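Furniture and Storage in the Small Home
Handout for session 2: The small drawer cabinet
Instructor: Ginevra Negri

Welcome back, everyone. Last time we got as far as the linen chest and then ran out of the hour (my fault, I do love a linen chest), so please keep your notes from that session handy. We'll come back to the question of lids versus drawers before we're done today.

Our subject this time is the little tabletop cabinet, the kind with a couple of drawers stacked one over the other. It's a humble piece and it gets left out of most furniture books, which tend to hurry along to wardrobes and desks. I'm very fond of it all the same. It sits where people really do things, on a counter or a desk or the end of a workbench, and it catches whatever has no other home: stamps, string, the good scissors, batteries that may or may not be dead.

Start with the grain. When you have a cabinet in front of you, look at the top first and then at the front, and ask yourself which way the grain runs on each. Oak is a friendly wood for beginners because the grain is easy to read, even in a lighter tone. Run your hand over it too. I know that sounds like something I'd say about everything, and it is.

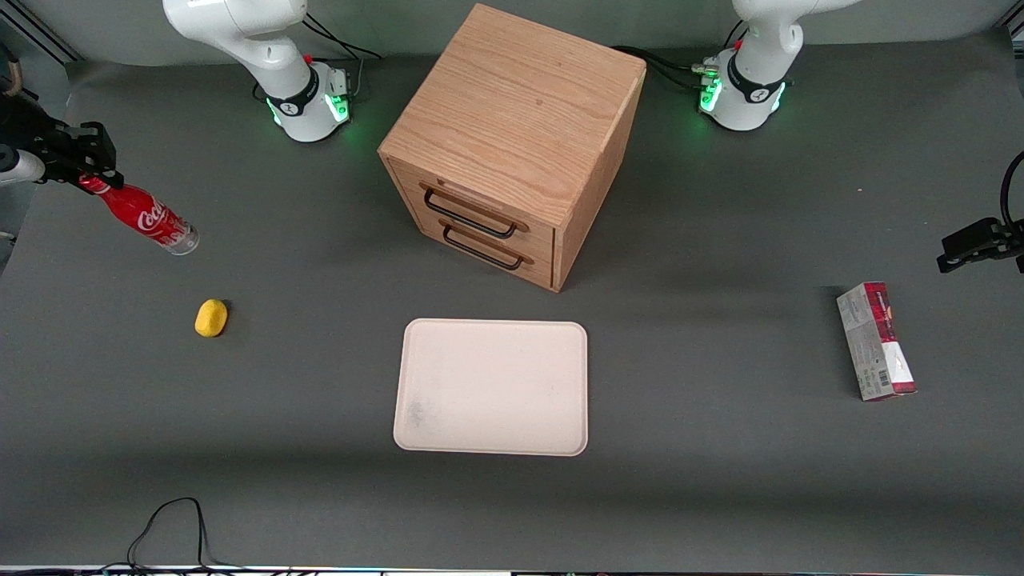
Next come the handles, and here I'd like you to slow down a bit. A long bar pull in black changes the whole mood of a pale wood cabinet. Swap it for a round knob and you have something much more like a kitchen piece. Look as well at how the pull is held away from the drawer front. Those little standoffs do a good deal of work, and their depth decides whether a grown person can get their fingers behind the bar. In my own kitchen I have a Hemmin cabinet with pulls so shallow that I open it with a butter knife, and I have been meaning to fix that for more than 17 years.

Then think about where the cabinet stands. Most of us push a box square against the wall and forget it. Try turning it so that a corner comes toward you, and see how the drawers feel to use from where you usually sit. You'll want room in front for the drawer to come all the way out, and that stretch of table has a way of filling up. A soda bottle is enough to get in the way. So is a mug, or the mail.

A word on what goes in which drawer. My rule is that the upper one gets the things you reach for daily and the lower one gets the things you'd be annoyed to lose. The Penley sisters, whose house some of you visited with me in June, do it the other way around and are perfectly happy — so please don't treat my rule as gospel.

For next session:

Read the Turkow chapter in the course packet, up to the part on drawer runners. The runners themselves we'll do together.

Choose one small cabinet or drawer box at home and write 400 words on it. Tell me about the wood, the pulls, where it stands and what lives inside. A sketch is welcome, and it needn't be a good one.

If you don't own such a thing, the Stikau cabinet in the study room may be borrowed for the afternoon. Please put the drawers back in the right order.

Written work is due 15/03/2019, in my mailbox or by hand.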